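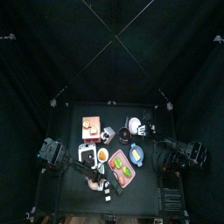
Walville資料館 書庫公開日 見学記

投稿日:2021年4月18日

Walvilleの資料館が書庫の公開日を設けると知ったのは3月の初めで、館の告知ページに小さく載っていた。普段の閲覧は事前に資料番号を指定する方式で、書庫の中には入れない。公開日は職員の案内で書庫と作業室を回り、そのあとに短い話し合いの時間がある。申し込みは電話のみ、定員は13人。かけた時点でまだ空きがあった。

目的は、旧Badard紙の投書綴りを見ることだった。Badardはこの地方で長く出ていた日刊紙で、廃刊後に社の記録が一括して資料館に移された。紙面そのものは縮刷版が市の図書館にもあるが、掲載されなかった投書や、編集部が投書者に出した返事の控えは資料館にしかない。戦争や追放にまつわる言葉が地方紙でどう扱われてきたかを調べているので、一度は現物の並び方を見ておきたかった。

交通と受付

駅前から9番のバスに乗り、終点の一つ手前で降りる。停留所の名前は「資料館前」だが、建物は坂を上った先にあり、停留所からは見えない。坂の途中に分かれ道があって、案内板は上りの人には裏側しか見えない向きに立っている。右に行くと墓地に出る。左が正しい。

入口で体温を測り、連絡先を用紙に記入した。マスクは館内では常に着用、筆記用具は鉛筆のみ。鞄は硬貨の戻るロッカーに入れる。コートも預けるように言われたが、書庫は室温が低いので着たままでもよいか尋ねたところ、ポケットの中身を出せば構わないとのことだった。写真撮影は廊下と常設展示室まで可、書庫と作業室では不可。そのため以下の内容は手元のメモによる。聞き違いがあれば筆者の責任である。

受付で渡された冊子は、館の沿革、収蔵資料の概要、当日の順路図の構成で、沿革の部分は館のサイトにあるものと同じ文章だった。収蔵資料の概要のほうは新しく書き直されていて、サイトの記述より詳しい。Vahidi文庫の項目に「整理中」と添えられていた。

常設展示室

まず常設展示室に通された。展示は、Steredauの仮収容施設に関するものが中心になっている。Steredauは国境の手前にある貨物駅の名で、戦後の混乱期に、国境を越えてきた人々がその脇の宿舎に留め置かれた。滞在が長引いた人もいれば、すぐに移送された人もいる。ここまではどの郷土史にも書いてある。

問題になるのは、この施設を何と呼ぶかである。入口の解説文は「仮収容施設」としている。同じ部屋の中に置かれた古い行政文書では「通過宿舎」、当時の住民の手紙では「小屋」または「駅」、後年の遺族会の刊行物では「収容所」となっている。展示では、それぞれの資料に資料自身の用語をそのまま残し、解説文だけを「仮収容施設」で統一していた。統一の理由は、部屋の出口に近い小さなパネルに書かれている。順路の最初に置いたほうがよいと思ったが、職員の説明では、最初に置いた時期もあったそうだ。そのときは、パネルの前で立ち止まって議論になり、奥の資料を見ないで帰る人が多かったという。

パネルの文章は短い。要約すると、次のようになる。「収容所」という語は、この地方の読者の多くにとって、絶滅政策の下で作られた施設を直接に思い起こさせる。Steredauで起きたことは、目的も経過もそれとは異なる。一方で「通過宿舎」は当時の行政が自ら選んだ語であり、そこに留め置かれた人々が自由に出られなかった事実を伝えない。そこで館としては、留め置きの事実と一時性の両方を示す語を選んだ。将来変更することもありうる。

最後の一文は、以前の版にはなかったと思う。数年前に館が出した図録を家で確認したところ、確かに載っていなかった。図録の版ではもう少し断定的な書き方になっている。どの時点で加わったのかは職員に聞きそびれた。

展示室の音声案内は停止中だった。感染対策で受話器を貸し出していないためで、原稿を印刷したものが壁に掛けてある。音声案内の原稿を文字で読むと、展示パネルとは語の選び方が違うことに気づく。話し言葉では「宿舎」と略している箇所がいくつもある。略した結果、パネルで避けたはずの行政側の用語に近づいている。職員に伝えると、以前にも同じ指摘があり、録音をやり直すときに直す予定だが、予算の都合で時期は決まっていないとの返事だった。

書庫

書庫は地下にある。エレベーターは資料運搬用で、見学者は階段を使う。扉が二重になっていて、最初の扉が閉まってから次の扉を開ける。中は可動式の棚で、使わない通路は閉じてある。通路を開けるときはハンドルを回すのだが、新聞の合本が入った棚は重く、職員が体重をかけて回していた。

Badard紙の資料は奥の列にまとまっている。合本、編集会議の記録、広告台帳、そして投書綴り。投書綴りは年ごとに箱に分けてあり、箱の中はさらに「掲載」「不掲載」「回答済」に分かれる。この分け方は新聞社時代のもので、館では並べ替えをしていない。並べ替えると、編集部が投書をどう処理したかの手がかりが失われるからだと説明があった。ただ、同じ投書の写しが複数の区分に入っていることもあり、点数を数えるのが難しいとのことである。

Steredauの呼称に関する投書だけは、館が別に目録を作っている。目録に載っているのは264通で、全部が紙面の論争の期間に届いたものだ。論争のきっかけは、Badard紙が社説で遠い国の紛争を論じたとき、難民の宿営地をSteredauになぞらえ、続く段落でSteredauを絶滅収容所になぞらえたことだった。社説そのものは縮刷版で読める。今読み返すと、論の中心は宿営地の衛生状態と食料の不足にあり、比較は前置きの部分に出てくるだけである。しかし届いた投書のほとんどは、前置きのほうを取り上げた。

見学では、目録の中から何通かを複製で見せてもらえた。実物は痛みが進んでいるため出せないという。複製でも、便箋の罫線や書き直しの跡はよく分かる。

見せてもらった中に、絶滅収容所で家族を亡くしたと書く人の投書があった。その人は社説の趣旨には賛成で、難民への支援をもっと強く求めるべきだと述べている。そのうえで、比較は不要であり、比較をやめても文章の力は減らないと書いていた。編集部の返事の控えには、ご指摘を今後の参考にします、という決まった文句があり、余白に鉛筆で「その通り」と書き込みがある。誰の字かは分かっていない。この投書は「不掲載」の区分に入っていた。

別の一通は、Steredauに留め置かれた経験のある人からのもので、比較そのものには触れず、自分たちの宿舎のことが新聞に載ったのは初めてだと書いている。長年どこに手紙を出しても返事がなく、大きな出来事の名前と並んでようやく読まれた、とある。こちらは「掲載」に入っていたが、紙面では後半が削られている。削られたのは、以前に出した手紙に返事がなかったという部分である。縮刷版と並べると、行数に合わせるための削除と見ることもできるし、そうでないと見ることもできる。館の目録は削除の事実だけを記し、理由については何も書いていない。

もう一通は短く、どちらの比較にも反対で、新聞は数字と日付だけを書けばよい、という内容だった。これは「回答済」にあった。回答の控えは欠けている。

論争はその後、紙面では編集部の短い告知で終わっている。本件に関する投書の掲載を終了します、という一行で、社説の撤回や訂正はない。編集会議の記録には、告知の前に訂正文の案が作られたことが残っていて、案の文面も綴じられている。今回は見られなかったが、閲覧請求をすれば読めるそうだ。次に来るときの請求番号を控えてきた。

作業室とVahidi文庫

階段を戻り、作業室に移る。机の上には中性紙の封筒と、整理途中の冊子が置かれていた。Vahidi文庫は、政治団体や宗教団体が街頭で配ったちらしと小冊子の収集で、個人の収集家の遺族から館に寄贈された。ここでのVahidiは収集家が営んでいた書店の屋号である。

整理が進まない事情を聞いた。ちらしには発行年がないものが多い。発行団体の名前も頻繁に変わる。同じ団体が呼称だけを変えて続いている場合と、本当に別の団体である場合とがあり、印刷所の名前や紙の種類から見当をつけていく。館としては、確定できないものは確定できないまま登録する方針だそうだ。「発行年不明」の件数が多いと利用者から苦情が来ることがあるが、誤った年を付けるよりはよい、という話だった。

分類の見出しも難しいと言っていた。団体が自分たちを何と呼んでいるか、相手からどう呼ばれているか、後の研究書がどう呼ぶか。この三つが一致しない。館では自称を第一の見出しにし、他の呼び方は検索用の参照として付けている。自称を採ることは自称を認めることになるのではないかという質問が見学者から出た。職員の答えは、見出しは所在を示すためのもので、評価は解題に書く、というものだった。ただ解題はまだほとんど付いていない。書ける人が足りず、外部に頼む費用もないという。

ちらしの中には、過去の迫害の写真や語句を自分たちの主張に転用したものが相当ある。税の値上げに反対するものにも、道路の建設に反対するものにも使われている。整理担当の職員は、内容の深刻さと主張の大きさが釣り合わないものほど、大きな活字で刷られていることが多いと言っていた。傾向として数えた結果かと尋ねると、そこまではしていない、作業中の印象だとのこと。そのまま書いておく。

こうしたちらしを公開の画面に載せるかどうかは、まだ決まっていない。閲覧室で請求すれば見られる状態にはしてある。ウェブに載せると、画像だけが切り取られて出回る恐れがある。以前、別の収集の一枚が出典の表示なしに使われ、館に抗議の電話が来たことがあった。電話の相手は、館がちらしを作ったと思っていたという。

話し合い

最後に講義室で話し合いがあった。座席は間隔を空けてあり、窓が開いていて風が冷たかった。職員が最初に論点を二つ示した。Steredauの呼称を今のまま使うか、そして外国語版の展示解説でどの語を当てるか。

外国語版の話は初めて聞いた。館は次の年度に解説文の翻訳を作り直す。現行の翻訳では「仮収容施設」に当たる語が訳者によってばらばらで、ある言語では「難民センター」に近く、別の言語では「捕虜収容所」と同じ語になっている。どちらも原文の意図から外れる。とくに後者は、留め置かれたのが主に民間人だったことと合わない。館は訳語を一つずつ決め、そのあとで注を付けることを考えている。配られた資料には候補の訳語と、それぞれの語が辞書と報道でどう使われているかが並べてあった。

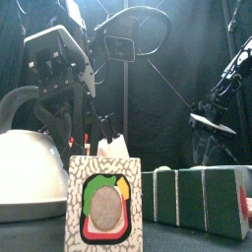 訳語を揃えたところで読む人の受け取り方までは揃わない、という意見がすぐに出た。その国で最近何があったかによって同じ語の重さが変わるのだから、注のほうに手間をかけるべきで、訳語の選定にこれ以上時間を使うのは順番が違う、とのことだった。注は一度作って終わりにせず、定期的に見直す前提にしてほしいとも述べていた。

これに対しては、展示室で注まで読む人は少ない、という反論があった。歩きながら目に入るのは見出しだけで、見出しの語が誤解を招けば注は役に立たない。見出しに語を使わず「Steredau」とだけ書く案も出た。地名だけなら訳す必要がない。職員はこの案を以前に検討したことがあると言い、Steredauには今も町があって人が住んでいるので、町の名を施設の名として使うことに住民から反対があった、と説明した。町の側から見ればもっともな話で、地名が出来事の名前になってしまった土地は他にもある。

比較の是非についても意見が分かれた。迫害の歴史は比較のためにあるのではないという人がいて、比較しなければ何も学べないという人もいた。後者の人は、比較と同一視は別のことだと繰り返していた。似ている点と違う点を両方挙げるのが比較で、似ている点だけを挙げるのは比較になっていない。Badard紙の社説が問題になったのは比べたことによるのか、違いを書かなかったことによるのか。この問いは、私も複製を見ながら考えていた。社説をもう一度読むと、違いに触れた箇所は確かにない。

もっとも、違いを書けばよいというだけで片付くかどうかは分からない。社説の文字数は限られていて、前置きで違いを丁寧に書けば、本題の難民の話に使う行が減る。それなら初めから比較を持ち出さなければよい、というのが投書にあった意見で、私はこちらに近い。遠い国の人々が飢えていることを伝えるのに、別の出来事の名前を借りる必要があったとは思えない。

話し合いの途中で、学校の授業で展示を使っているという参加者から、生徒用の解説が欲しいという要望が出た。現行の解説は一つの文が長く、中学生には読みにくい。生徒は「仮」という字を見て、たいしたことのない施設だったと受け取ることがあるという。館の意図と反対の読まれ方である。これには職員も驚いた様子で、しばらくメモを取っていた。「一時収容」ではどうかという声もあったが、「一時」でも同じではないかと別の人が言い、そこで時間になった。

全体の所要時間は2時間の予定で、話し合いが延びたため少し過ぎた。館は意見を書く用紙も配っており、後日郵送してもよい。私は音声案内の件と、パネルの最後の一文がいつ加わったのかという質問を書いて、その場で箱に入れてきた。

閲覧を考えている人のために

投書綴りの閲覧には、事前に請求番号が必要になる。番号は館のサイトの検索画面で調べられるが、呼称論争の目録はサイトに載っていない。電話で頼むと、該当する部分を郵送してくれる。投書者の名前は複製では伏せてあり、実名の確認が必要な場合は別の申請書を出す。申請の審査には時間がかかるとのことで、旅行の日程に合わせるなら早めに出したほうがよい。

Badard紙の合本は、市の図書館にある縮刷版で足りる用途ならそちらを勧められる。縮刷版で読めないのは、広告欄の細かい字と、地方版の差し替えページである。差し替えページは合本にも全部は残っていない。Steredau地区向けの版で、社説の載った日の差し替えページがどうなっていたかを知りたかったのだが、その日の分は欠けていた。

閲覧室の複写機は白黒のみ。鉛筆の書き込みは薄く写るので、見たままを書き写しておいたほうが確実だと思う。昼食をとる場所は館内になく、坂の下まで降りることになる。見学の日は坂の下の食堂も持ち帰りだけの営業で、停留所のベンチで食べた。

帰りのバスは本数が少ない。時刻表は館の受付にも貼ってあるが、貼ってあったのは改定前のもので、停留所の表示と違っていた。受付に知らせておいた。

追記

館から返信があった。パネルの最後の一文は、図録を出したあとの展示替えの際に加えたもので、遺族会との協議の結果だという。協議の議事録は非公開だが、要旨は館報に載っているそうなので、次に行くときに訂正文の案とあわせて請求するつもりでいる。音声案内については、録音のやり直しに先立って、壁に掛けてある印刷原稿のほうだけを直すことになった。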